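Antes de cambiar de pinza, midan el cable

Llevo 4 meses comparando pinzas para un mismo brazo, y mi opinión sobre cómo se eligen estas cosas ha cambiado bastante desde que empecé.

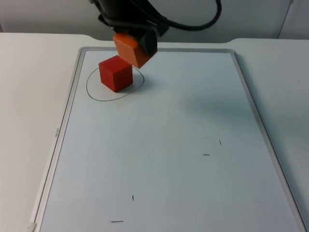
Lo que dice la hoja de datos

Las hojas de datos de las pinzas eléctricas se parecen mucho entre sí. Fuerza de agarre, carrera, repetibilidad, peso, protocolo. Con esos cinco valores se hace una tabla, se descarta lo que no cabe en el presupuesto y se compra lo que queda. Así elegimos en Oltano la primera, una Bostier, y así elegimos también la segunda, una Sudholm. Las dos cumplían de sobra sobre el papel.

La tarea que usamos para compararlas es apilar cubos de madera. Uno rojo abajo, uno naranja arriba, sobre una pizarra blanca apoyada en la mesa. Un óvalo hecho con rotulador rodea el cubo de abajo. Me han preguntado varias veces por qué no probamos con piezas reales. Mi respuesta es que un cubo deja muy poco sitio para las excusas: o queda encima o no queda, y cualquiera que pase por el laboratorio puede juzgar el resultado.

En 193 intentos con la Bostier y 242 con la Sudholm, la fuerza de agarre no explicó ningún fallo. Ni uno. Tampoco la repetibilidad declarada. Casi todos los errores venían de lo mismo: el cubo llegaba girado a su sitio y se soltaba apoyado en una esquina o en una arista. Cuando un cubo va inclinado entre los dedos, da igual que el brazo vuelva al mismo punto con una precisión de centésimas. La precisión se ha perdido antes, al cerrar.

Lo que no dice

De ahí mi primera queja. Ningún fabricante de los que consultamos publica cuánto puede girar una pieza durante el cierre. Es un ensayo sencillo, se hace en una tarde, y para quien tiene que colocar cosas vale más que otra cifra decimal en la repetibilidad. La forma y el recubrimiento de los dedos influyen mucho, y sin embargo suelen aparecer en el catálogo de accesorios, al final, como quien vende fundas.

La segunda queja es el cable. Un cable grueso que sale del brazo y hace un arco amplio tira de algo en cada movimiento, y ese tirón cambia según la postura. Con la Sudholm tuvimos desvíos de hasta 21 décimas de milímetro entre acercarnos al cubo por un lado o por el otro, y pasamos dos semanas culpando a la calibración de la cámara. Uriel Bermúdez, con quien comparto el banco de pruebas, soltó las bridas, cambió el recorrido del cable y repitió la serie. El desvío bajó a la mitad. Desde entonces anotamos el recorrido del cable en el cuaderno, igual que anotamos la velocidad o la versión del controlador.

También hay que hablar de la cámara. Trabajamos con una fija, y sigo pensando que es una buena decisión para comparar. La cámara en la muñeca ve mejor la pieza en el último tramo, de acuerdo, pero añade peso, otro cable y otra calibración que se mueve cada vez que se desmonta la pinza. Si lo que se quiere saber es cuál de dos pinzas suelta mejor un cubo, conviene que todo lo demás se quede quieto. Para producción diría otra cosa.

Un gasto mal repartido

El controlador Prajapati que usamos costó más que las dos pinzas juntas. Fue un error nuestro. Ofrece funciones que no hemos abierto, y con una parte de ese dinero habríamos podido fabricar varios juegos de dedos y probarlos todos. Veo el mismo reparto en otros laboratorios: mucho dinero en el armario y muy poco en los últimos centímetros, los que tocan la pieza.

Mi propuesta es modesta. Quien vaya a comprar una pinza debería pedirla prestada, llevar su propia pieza y repetir la misma colocación hasta aburrirse, con el cable montado como va a ir después. Si el proveedor no acepta el préstamo, que al menos grabe la prueba entera, con los fallos. En junio empezamos con la tercera pinza y esta vez la tabla de especificaciones la rellenaremos al final.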